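Simard Everyday Bowls, Set of Three: A Review
Posted January 2022
Shares 14 | Comments 3

I bought these bowls in October to replace a set of glass ones that had chipped along the edges. I wanted something light for cereal, cut fruit and leftovers, and I didn't want to spend much. The Simard set had good ratings on the Landville site, so I ordered it in pink.

The color name on the label is Cindesent. The only other choice was a pale gray called Ustoletti. On my screen the pink looked close to bubble gum, and I nearly went with the gray.

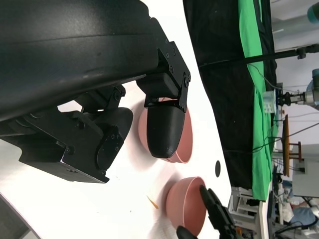 Color was my main worry, and it was fine. In person it's a good deal softer than the product page suggests. I would call it salmon. Under bright light on a white tabletop it still looks salmon and doesn't turn neon, and it goes well enough with the blue plates I already had. The bowls are round with a smooth rim, and I haven't found any rough spots or leftover mold marks on mine. The outside is plain, with no pattern to wear off.

Size is where you should read the listing carefully. The bowls are sold as 500 ml, and mine hold that much only when filled right to the top. For cereal with milk, expect to use a bit less. A can of soup for one fits. A big salad does not, and Simard's 1,000 ml bowl would be the better buy for that. I haven't tried the larger one.

Storage is the best part of the set. My old glass bowls sat high on top of each other and took up most of a shelf. These drop well down into one another, and the stack stays straight.
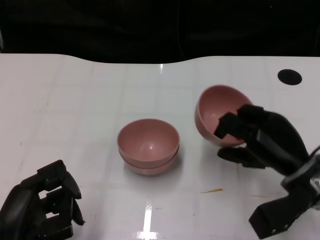 They also come apart without a fight. I have owned plastic bowls that stuck together after washing and had to be twisted loose, and I haven't had that trouble with these. The lip gives your fingers something to catch.

I wash them on the top rack. After a few months the finish is still matte, with a few light marks inside from spoons. Tomato sauce left a faint orange ring in one bowl. Baking soda took most of it off, but I can still find it if I look. I don't microwave plastic, so I can't say how they do with heat.

Two complaints. There are no lids, and Simard doesn't sell any to fit, so leftovers get a plate on top. They are also light enough to slide if you stir something thick with one hand. A rubber ring on the base would fix that.

When I ordered, the set had 2,522 ratings, and most of the low ones were about size. Measure a bowl you already like before you buy. I'd get these again, probably two sets, and in the same color.

3 Comments | Share this review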